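Ticket: Letterbox bands and episode acceptance, kitchen sim task "produce to bowl"
Project: Skestavo
Queue: Data quality
Status: Resolved, with one item carried over
Opened by: Reda Shehata
Assigned to: Melaniia Bilyk
Priority: Normal (was High, lowered by Melaniia)

Reda Shehata, opening comment
The acceptance checker is rejecting rendered episodes under rule 7, "workspace fully visible at episode start." It threw out 92 of the last batch of 400. I opened a handful and I don't see what the checker thinks is missing. Bowl, produce, both hands, all there. Either the rule is wrong or the checker is reading it in a way its author never meant. Please look before we rerender anything, as rerendering ties up the farm overnight.

Melaniia Bilyk
Can you attach the checker output, the rule file version, and a start image from one rejected episode? "All there" is what people said about the drawer task too, and we shipped episodes where one hand was out of view until halfway through.

Reda Shehata
Output and rule file attached. Rule file is the Vestetdale copy, unchanged as far as I know. The image is from a rejected episode, first step, nothing moved yet. Overhead view, both hands open.

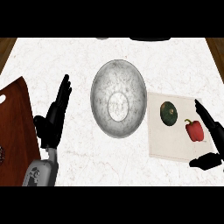 Attachment 1. Start state, rejected under rule 7. Squash and pepper on the cloth, bowl empty.

Melaniia Bilyk
Thanks. Three things I'd want to separate.

The black bands top and bottom are padding. If the checker counts padding as "not visible," it will fail anything letterboxed, and then I'd expect 400 rejections and not 92. So padding alone can't be the answer.

The right arm is mostly outside the view, but its fingers are in. Does rule 7 want the gripper or the arm? The text says "manipulators." I have never met two people who agree on what that covers.

The cutting board runs down into the lower band. It isn't part of this task. If the checker treats every object on the counter as workspace, that would do it.

Reda, does the board show up in the accepted ones?

Reda Shehata
Checked. The layout is randomized. In accepted episodes the board is either absent or placed fully inside the view. In every rejected one I opened it touches the band or the left edge. I haven't opened all of them.

Chutima Panyasiri
I wrote rule 7, so let me speak up for it. The intent was that a reviewer can judge the start state from the image without guessing. A half-hidden object is a guess. I'd rather throw out good episodes than keep ones we can't audit.

Melaniia Bilyk
I understand the intent, but I don't buy that it applies here. The task is to move the produce into the bowl. A reviewer judging Attachment 1 needs the squash, the pepper, the bowl, and enough of the two hands to confirm neither is holding anything. I can judge all of that. Whether the bottom of a board is hidden tells me nothing about success. A good practice rule that can't say what risk it covers is just a filter — and filters skew the data. We would be training on tidy counters only.

Chutima Panyasiri
Fair on the skew. But who decides what is relevant? If the task author lists the objects by hand, they'll forget one.

Melaniia Bilyk
They might. A forgotten object at least shows up as a mistake in a file somebody can read. At the moment the mistake is buried in a default.

Kulap Nuchit
Found the default. The checker has a field called scope. Our rule file leaves it blank, and blank means "all movable objects." With scope set to task objects plus end effectors, I reran the 92 without rerendering. 4 still fail. In all 4 the cloth was placed so far right that the pepper is partly outside the view. Those look like correct rejections to me.

Reda Shehata
Agreed on the 4. I opened each one.

Melaniia Bilyk
Same. I also want a spot check on the ones that now pass, done by a person. A checker agreeing with itself after we loosen it proves very little.

Kulap Nuchit
Went through all 88. No objections. I did notice that the hand start poses vary more than I expected, but no rule covers that and I am not proposing one.

Resolution (Melaniia Bilyk, 2023-05-04)
Cause: blank scope field, read by the checker as all movable objects.
Change: scope is now mandatory. The checker stops with an error if it is blank.
Rule 7 now reads: "At episode start, every object named in the task and every end effector must be visible enough to judge its state. Padding bands are not part of the view."
Data: 88 episodes restored, 4 dropped, nothing rerendered.

Carried over: "visible enough" is still a judgment call, and Chutima P. and I don't agree on a threshold. She wants a fixed percentage. I want to see reviewer disagreements first. Back on the list for June.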